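# Fault Report: Cable Snag During Two-Arm Box Packing

Project team: Benedek Csizmadia, Elie Nseir, Piroska Juhász
Supervisor: Levente Fodor
Site: Cleltholm teaching hall

## 1. Background

The packing project was set up in January to study how a two-arm robot handles soft and flexible parts. The task chosen was a simple one. A power cord and a computer mouse are to be placed in a shallow cardboard box on top of the printed instruction sheet, after which the lid is closed. Each run is scored by the Skorer script, which records joint positions, motor current and the time taken for each step.

The work cell consists of a table with the box in the middle and one arm on either side. During all runs a team member stands on the far side of the table, within reach of the stop button. Shoe covers are required in the hall.
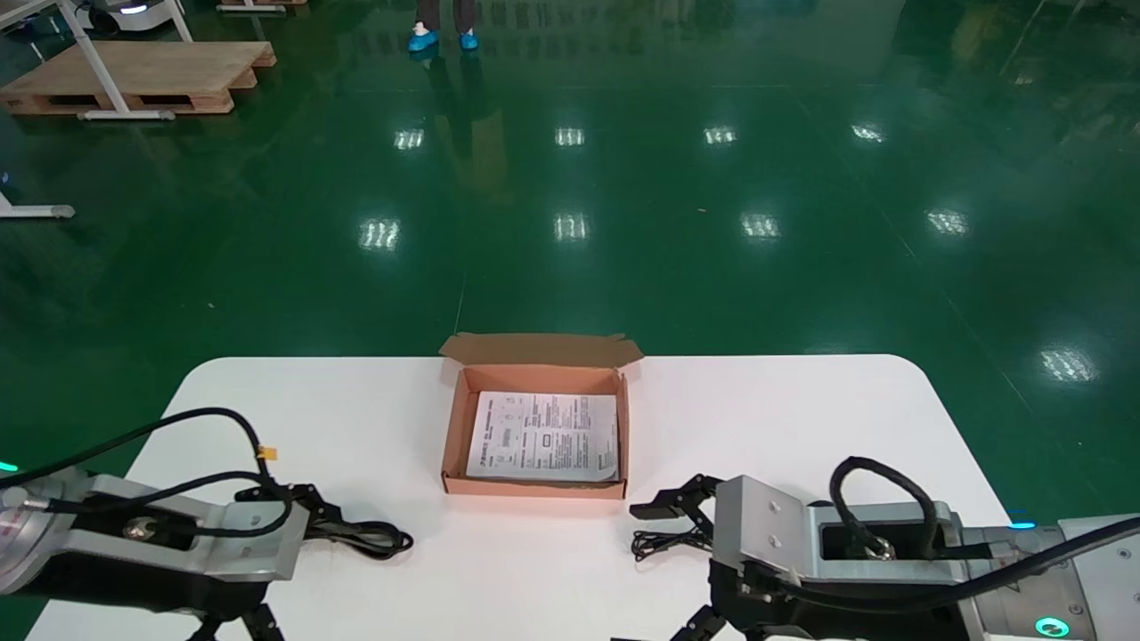

*Figure 1. The box with the instruction sheet in place, before any part is packed.*

## 2. Description of the Fault

During the thirteenth run of the afternoon session, the left arm stopped while moving back from the box. The controller reported a current limit on the wrist joint and held position. Ms. Juhász, who was standing at the table, pressed the stop button at once. No person was touched by the arm and no part of the robot was damaged.

Inspection showed that a loop of the power cord had passed between two finger links as the gripper opened. When the arm withdrew, the cord was pulled tight against the box, and the box moved nearly 4 cm across the table before the limit was reached. The instruction sheet was creased along one side and was replaced.

The log was read back the same day. Motor current in the wrist had risen for 900 ms before the stop. The warning level was passed early in that period, but the warning was written to the log only and was not shown on the operator's screen.

## 3. Tests Carried Out

The team repeated the packing step at reduced speed in order to find out under which conditions the cord catches. Two placements were compared. In the first, the cord was released with the plug toward the left arm. In the second, it was released with the plug toward the right arm. The mouse was handled by the right arm in both cases.

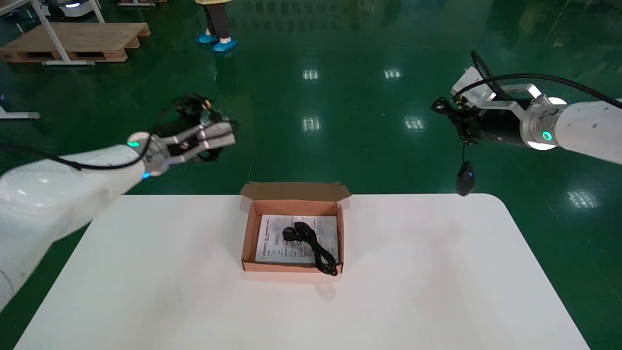 *Figure 2. Power cord in the box, mouse held by its cord in the right gripper.*

The cord caught only in the first placement. With the plug on the left, the free end of the coil tended to spring open toward the fingers at the moment of release. The effect was stronger when the cord had been coiled loosely by hand between runs. No written rule for coiling existed, and each member of the team had been doing it in a slightly different way.

A second finding concerned the mouse. When gripped by its cord it swings freely, and on one slow run it struck the box wall. The force was small and the run was allowed to finish, but the motion is hard to predict and the team considers it a fault of the same kind.

Mr. Nseir then checked the approach path from the wrist camera, with the cord laid on the table beside the box. The view shows how much space there is between the open fingertips and how close the linkages pass to anything lying in front of them.

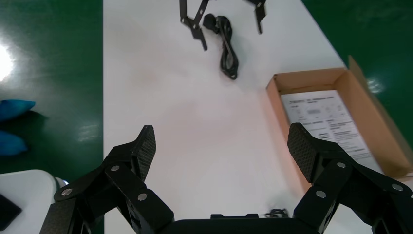 *Page last changed: Mar 19, 2026 (B. Csizmadia)*

From these checks the team concluded that the fingertip pads themselves are not the problem. They are flat and release the cord cleanly. The risk lies lower down, where the linkage opens and closes around its pivots and a thin cable can enter from the side.

## 4. Causes

The direct cause was the cord entering the linkage on release. Three further points contributed:

- The gripper opened to its full width at every release, although the task needs far less.
- The warning level for wrist current did not stop the arm or alert the operator.
- The cord was coiled by hand without a fixed method.

The team also noted that the gripper wiring hangs close to the tabletop in some poses. It was not involved in this fault. Mr. Vida of Lacson, who advised on the controller settings, recommended that it be tied back before longer runs are attempted — a point the team had already raised with the laboratory at Skestthorpe, where the same type of cell is in use.
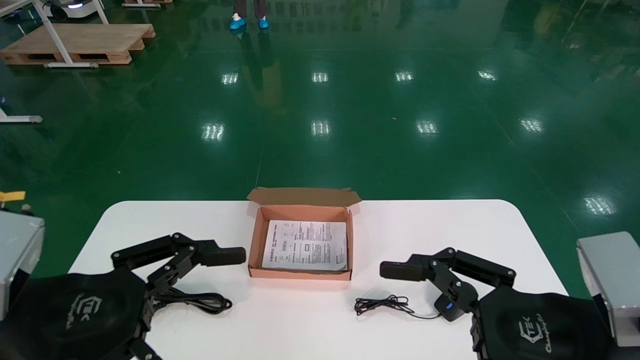
## 5. Corrective Measures

1. The opening width at release is now set by the task file and can no longer default to the maximum.
2. The arm stops if wrist current stays above the warning level for 300 ms, and a message appears on the screen.
3. The cord is coiled with the plug on the right and checked before each run.
4. A retreat move straight upward has been added before the arm moves sideways.
5. Loose wiring near the grippers is to be checked at the start of each session.

Measures 1 to 4 are in place. Measure 5 awaits a supply of longer cable ties. The mouse grip has not yet been changed; Mr. Csizmadia is preparing a version in which the mouse is held by its body, and results will be added to Section 3 once the runs have been scored.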